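Cleaning supplies, round two: the hallway floor and everything that goes with it

So many of you wrote after the pantry gallery (323 comments, I'm still working through them, bless you) asking what I do about the floor in the downstairs hall. It's the dark polished stone one that keeps sneaking into the corner of everything I post. So this page is all about that. Cleaning it, storing the stuff that cleans it, and the baskets, because with me there are always baskets.

A bit of background for the new people. The stone was here when we moved in. I wanted to rip it out! My first plan was pale wood all the way to the kitchen, and I had a quote and everything – 2173 for the hall alone, before anybody had lifted a single slab. Then Knut Meinecke came by to measure, got down on his knees, and told me I'd be out of my mind to touch it. So it stayed, and I bought a couple of sponges with the money I saved (and a couch, but that's another gallery).

What I've learned about polished marble, in no special order

Vinegar is out. Lemon is out too, and so is anything in a spray bottle that says it gets rid of limescale. I found this out from Sabine Böttcher, who has a bathroom shelf with a dull ring on it the exact size of a bottle. You can feel it with your finger.

I use warm water and a small squirt of the Oltmanns stone soap. The bottle says one capful to a bucket and I go with a little less than that. Too much and you get streaks, and streaks on a dark floor look awful when the sun comes through the front door around four.

Two cloths, one for washing and one for drying. I used to skip the drying. Don't skip the drying!

Dark stone with pale veins is the most forgiving floor I've ever had when it comes to crumbs and the most unforgiving when it comes to smears. I can go three days without sweeping and no guest has ever noticed. One bare footprint, though, and there it is all evening.

For sticky spots I keep a sponge handy and do them by hand. Only the soft side, please. Rosemarie Voß once went at a drip of candle wax with the scratchy side at a party of mine and was so proud of herself, and I love her dearly, and I know exactly where that spot is. (Put a bag of ice on the wax and lift it off with an old store card. Works on tables too.)

The basket question

Okay, baskets. I like wire for anything that lives near water, and I've tried plastic tubs, a zinc pail, and one very pretty woven thing that smelled like a pond by November. With wire the air gets in from all sides. You can also see what's in there, which in my case means I stop buying the same scrubbing brush over and over.

The one thing I don't like about wire is the bottom. Small things tip over or poke a leg through, and everything stands a little crooked. A flat piece of wood laid in the bottom fixes that completely. Any lumber counter will cut one for you from scrap. Measure the inside at the bottom and not at the rim, because a lot of baskets get narrower on the way down, and take off a hair so you can get it out again for wiping. Sand the edges. If it's going to get splashed, give it a coat of oil, let it sit overnight, then do another.

White coated wire does chip after a while, mostly along the thick rods where your hands and the other baskets knock against it. A dab of white enamel takes care of it if it bugs you. Mine gets dabbed whenever I have the little Givau pot open for something else, so not very often.

And please don't drag a wire basket across polished stone. Lift it. Or stick felt dots on the corners, the kind for chair legs. A pack from Homell lasts me ages and I cut the big ones into quarters.

Things you asked

Hadi Kanaan wanted to know if I seal the floor. Yes, once a year, in the fall, with everybody out of the house. It takes me a morning and then I sit on the stairs like a prisoner until I can walk on it.

Elfriede Weidemann asked about rugs. I had a Flasmont runner down for one winter and it was lovely and warm, but I kept pulling it back to look at the stone, so now it's upstairs. If you do want one, get a proper pad for underneath. Polished floors are slippery!

Somebody else asked if dark floors make a hall gloomy. I think the shine does a lot of the work. Mine throws back plenty of light in the afternoon, and with white things set down on it the whole place perks up.

Next gallery will be the coat closet, if I can get the door to close first. Send me your own floors in the meantime, I want to see them all.

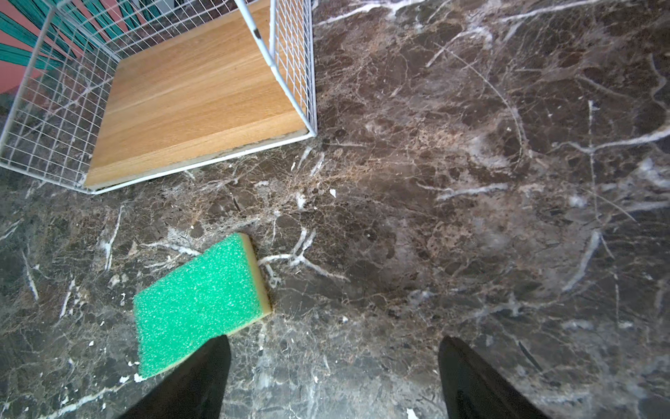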